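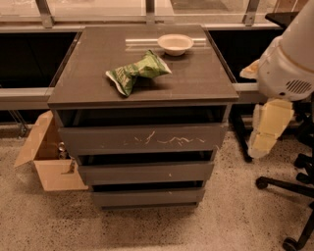 Every household in Ivalbridge throws things away, and every piece of trash has to go somewhere. The Ivalbridge Museum of Town Services has prepared this page to help young readers understand where it goes. Some trash is easy to sort, and some is harder. A paper bowl and a crumpled green chip bag may lie side by side on top of the same chest of drawers, yet they are made of very different materials. The silvery lining inside a chip bag is a very thin layer of metal on plastic. It keeps air and light away from the food, but it also makes the bag difficult to recycle.

What happens to paper?

Clean paper is taken to a mill and mixed with water until it turns into a soft mush called pulp. The pulp is spread flat, pressed and dried to make new paper. Paper covered with grease or sauce can spoil a batch, so mills often refuse it.

What happens to the rest?

Trash that cannot be recycled is taken to the Ratgate landfill. A landfill is a large pit with a strong lining at the bottom. The lining stops dirty water from reaching the soil. Each day the trash is pressed down and covered with earth. The Ratgate site receives over 3,000 truckloads a year.

How long does trash last?

An apple core left in a garden may be gone in a few weeks. A plastic bag may last far longer than 20 years. Inside a landfill there is little air, and even food and paper break down slowly.

Words to know

Pulp: wet, mashed fibers used to make paper.
Landfill: a place where trash is buried.
Compost: old food and leaves that have rotted into rich soil.

School groups may visit the Marinescu Gallery to see a model of the landfill. The gallery closes for cleaning in November.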